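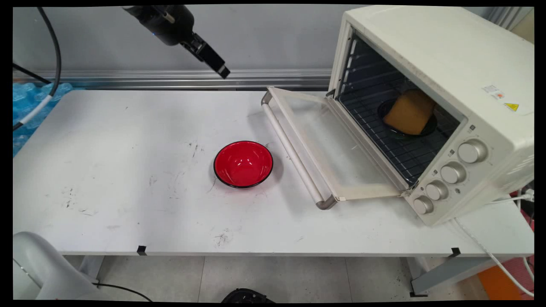 Red bowl, and toaster oven with the door down.

Section 4: Dressing and posing the Kistlow display figure

By now your Kistlow should be standing up unaided, and if it is leaning on a wardrobe, go back to Section 3 and do the base plate again. The rest of this section covers getting clothes onto it, which is harder than it looks in shop windows.

Before you start

You will need the figure on its base, the short hex key, the neck cap and the garment. Take off rings and bracelets. The figure has no feelings about being scratched but silk chiffon has plenty.

Trousers and fitted skirts

1. Loosen the waist collar with the hex key, two full turns anticlockwise.
2. Lift the torso straight up and lay it on a bed or a folded blanket. Do not stand it on its neck. It will stay there just long enough for you to leave the room.
3. Unhook the legs from the base rod and turn them upside down.
4. Feed the trousers on from the hip end, then turn the legs the right way up and hook them back on the rod. Pencil skirts go on the same way. Do up the zip last.
5. Refit the torso and tighten the collar until the arrow on the front meets the seam.

Note: if the arrow is at the back, so is the front.

Gowns and anything with a train

1. Leave the torso where it is and remove both arms. Press the button under the shoulder and pull outwards, away from your face.
2. Take off the head, if you bought one.
3. Open every fastening on the gown. People skip this and then write to us about sequins.
4. Lower the gown over the neck with a second person holding the hem clear of the base.
5. Pass each arm up the sleeve from the cuff end, hand last, and click it home. The left arm has a dot on the peg. The right arm has no dot.
6. Spread the train behind the figure and keep it off the base screws.

Caution: do not lift a dressed figure by the arms. They are made to come off and they will.

Posing

The Kistlow has four poses, marked on the hip dial. Pose 1 is standing. Pose 2 is standing with a hand on the hip. Pose 3 is the red carpet pose, with one leg forward for a side slit and the chin over the shoulder. Pose 4 was designed by Teguh Pillai, who used to dress windows, and is best described as haughty. It suits capes.

1. Set the dial before you attach the handbag.
2. Turn the hip by hand until it clicks. Forcing it past the click gives you a fifth pose, which the warranty doesn't cover.
3. Step back and look at it from the door. Adjust the wrists.

Note for owners of the older Jarnon base: use poses 1 and 2 only. The Jarnon is lighter, and in pose 3 the figure bows to its public, all the way down.

Steaming on the figure

Hold the steamer at arm's length and start at the hem. Keep the steam away from the face, where the lashes are glued, and allow the garment to cool for 60 seconds before you touch a pleat. Velvet should be steamed from the inside. Leather shouldn't be steamed at all, whatever you saw a stylist do backstage.

Wigs and hats

Fit the neck cap, then the head, then the wig, front to back. The pins supplied go through the wig netting into the felt strip. They do not go into the scalp, which is hollow and rattles afterwards. Wide-brimmed hats will need the Cendano clip, sold separately, as hats so often are.

If a click is missing, a dot has rubbed off or both arms appear to be left ones, write to Zahira Jugah in the parts room and tell her the number under the base.

Section last revised 1/29/18. Storage and moth protection are in Section 5.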